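Fruit on the good tablecloth

5 October 2020

I've been trying to get us through more fruit at home. The bowl on the counter wasn't working, because whatever sat at the bottom went soft before anyone found it. So I put the patchwork cloth on the table and set things out on it where we'd see them.

Chae-won brought the plate over from her mum's. It's a big round one, a purple-brown colour, and I like it with the cloth more than I expected to.

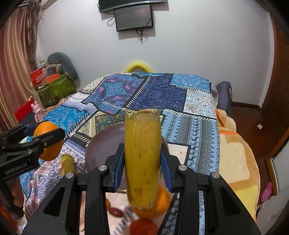
Photo: Deok-su Na

The oranges are the ones that disappear first. We went through 19 in a fortnight and I've stopped buying the small bags. Red fruit lasts a bit longer here, mostly as I'm the only one who'll cut it up.

Deok-su wanted the plate in the centre with everything on it. I'd sooner have some of the fruit straight on the cloth, as it rolls less on fabric than on bare timber. We left it at that.

The cloth goes through a cold wash and dries on the line in an afternoon. I'll need a second one before December, when my sister's lot come to stay.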